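# 第四章　桌面

学完前三章的读者，大概已经能分清椅子和凳子，也知道柜门为什么总在梅雨季关不上。现在轮到桌子。桌子在家具课程里地位尴尬：结构上它不如椅子难，工艺上它不如柜子繁，考试时大家都把它留到最后复习。可是一户人家里挨骂最多的家具，偏偏就是它。汤洒了骂它，腿磕了骂它，找不到钥匙也骂它，尽管钥匙从来不是它放的。

本章只谈桌子最上面的那一层，也就是桌面。桌腿、横枨和牙板留给第五章，届时还会用到第二章的榫卯图，请不要把那一页撕去垫桌脚。

**本章内容**

- 4.1　木纹是怎么来的
- 4.2　浅色桌面与深色桌面
- 4.3　涂饰：油、蜡、漆
- 4.4　圆形印子及其他日常灾害
- 4.5　清理一张桌面
- 习题与实习

**学前准备**

一张自己每天在用的桌子，一盏可以移动的台灯，一块干的软布。不需要买新桌子。往年有学生以本课程为由说服家长换了餐桌，编者对此概不负责，但很想看看照片。

## 4.0　从一张浅色桌面说起

凡是逛过家具店的人都听过“纹理自然”这四个字。店员说这话时通常用手掌在桌面上抚过一遍，仿佛在安慰一匹马。问题在于，纹理当然是自然的，树又没有请过设计师。真正值得问的是：纹理朝哪个方向走，深浅两色隔多远交替一次，弯曲的地方集中在哪里。这几个问题店员一般答不上来，你学完4.1节以后可以试着问，注意礼貌。

先看方向。木纹与桌边平行，是最省事的做法，也是多数教材插图的画法。但人不会总是正对着桌子坐，看桌面的角度一变，原本规规矩矩的直纹就成了斜纹。初学者常常据此断定木匠把板子装歪了，然后写进实习报告。请先挪一挪自己的椅子，再下结论。

再看颜色。浅色木面很少真的只有一种颜色。蜂蜜色的底子上，略深的褐黄条带与较浅的奶油色条带一道挨着一道，有的拉得很长，有的中途拐出一个平缓的弧。深浅的差别不大，隔着一间屋子看几乎没有，凑到近处又处处都是。这种差别主要来自树木生长季节的快慢，4.1节会细讲，现在只要记住一点：桌面上的弧线不是脏东西，请停止擦它。

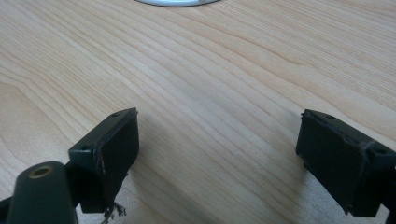

第三件事是光。同一张桌面，一处发亮，一处平淡，学生往往以为亮的那块涂得厚。多半是灯的缘故。把台灯挪到另一侧，亮处会跟着走，像一个不肯付钱的房客。如果亮处纹丝不动，那才轮得到怀疑涂饰，或者怀疑昨晚的红烧肉。本章判断光泽时一律要求移灯两次，少一次的报告会被退回，理由栏里只写一个“灯”字。

至于触感，编者的意见比较保守。用眼睛看，一张桌面可以显得光滑均匀；用手摸，就会遇到眼睛漏掉的东西。请顺着纹理摸一遍，再横着摸一遍，两遍的差别写在笔记里。不要写“手感很好”。手感很好是广告词，本书的读者应当写得出“横向略涩，近边处有一小段毛刺”这样缺乏魅力的句子。

## 一张桌子的履历

为了让后面的讨论有所依托，本章反复使用同一张桌子作为案例。它出自Plarkau镇上一家叫Skusen的木器作坊，作坊里最多的时候有19个工匠，最吵的时候也是。桌子的第一任主人把它放在厨房，第二任主人把它放在书房，第三任主人把它放在阳台上，这是它一生中的低谷。

编写组收下它时，桌面上可以辨认的印痕共有62处。计数的过程并不愉快，因为对什么叫“一处”大家意见不一：两个相交的杯印算一处还是两处？一道划痕中间断开一小截，算一道还是两道？争论到下午四点，规则定了下来，见4.4节的附表。读者若不同意，可以自定规则，但须从头数到尾都用同一套。中途改规则的人，数出来的总是自己想要的数目。

这些印痕里，以圆形的居多。圆形的东西天生爱往桌上放：杯子、盘子、罐头、瓶盖、闹钟。它们的底边落在木面上，留下一段弧或一整个圈，有的过一夜就淡了，有的陪桌子走完三任主人。方形的东西也放，只是很少有人因为一本书的印子而吵架。

作坊当年卖这张桌子附送一罐护理蜡，牌子叫Phelan，罐盖上印着“每月一次，终身如新”。三任主人都留着那只罐子，蜡面上至今没有手指印。这是本章第一份可靠的史料。

## 关于价钱

常有读者来信问，修复一张桌面值不值得。案例中的这张，请人打磨再重新上油，Ziltia修复行的报价约为2,000元。在同一条街上，这笔钱可以买到一张新的，外加两把不太稳的椅子。

编者不打算替人算这笔账。要提醒的是，报价单上最贵的一项通常叫“表面处理”，而其中很大一部分工夫花在除去前人的好意上：牙膏、核桃仁、蛋黄酱、熨斗，以及各种从邻居那里听来的秘方。案例桌面至少受过其中几种的照顾。所以4.5节的第一条规定是，在弄清楚原来的涂饰之前，什么也不要往上抹。第二条规定是重读第一条。

## 阅读提示

4.1节与4.2节可以在一次课内读完。4.3节术语较多，建议分两次，中间去喝点东西，杯子请放在杯垫上。4.4节附有印痕分类表，做实习时需随身携带。4.5节的操作一律先在桌子背面或者不起眼的角落试过，等干透了再看结果；急于看结果的同学，请翻到章末，那里收录了几位前辈的教训。

**课前观察**

1. 在自家桌面上选巴掌大的一块，画出纹理走向。不许用尺。画得不像没有关系，画得像木地板广告则要重画。
2. 移灯两次，记下亮处的位置。
3. 把桌上现有的物件挪开，看看底下有什么。如果发现丢失已久的东西，归还原主，不计入成绩。
4. 问一位家人，桌上最显眼的那个印子是谁弄的。再问另一位家人。把两个答案都抄下来，上课时带来。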